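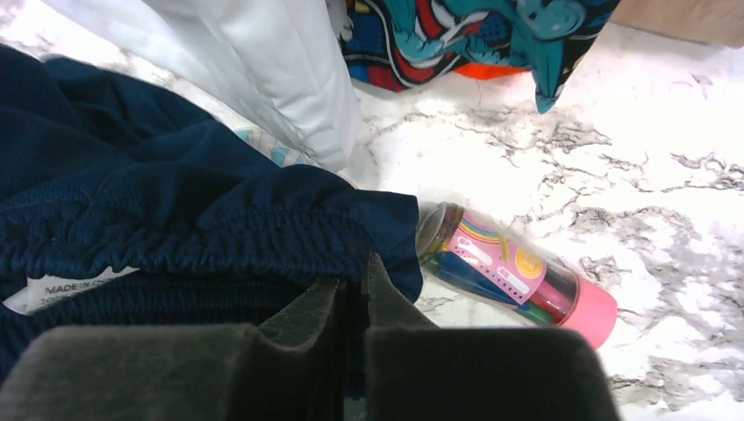 Fingertips at the waistband of a navy mesh garment, with other clothes and a clear tube of colored sticks nearby.

Skeltitz sells the Cinia as a two-arm kit for handling laundry. The arms ship with a controller and two sets of finger pads, and the list price is $3,382 before the mount.

Thin mesh is a hard case for a parallel gripper. The fabric folds under the tips, and a pinch that looks firm can hold a single layer. 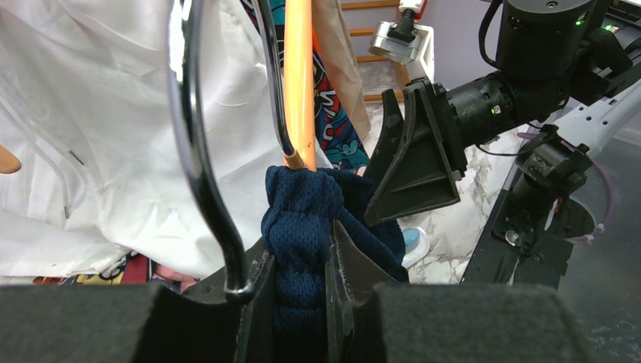

Tahira Khokhar, who wrote the grasp routine, recommends closing on a gathered section and keeping the second arm near the first – the default spacing is too wide for children's sizes. The pads are rated for 3,000 cycles. A replacement set costs $104. Setup took us about 200 minutes, most of it spent on wrist camera calibration.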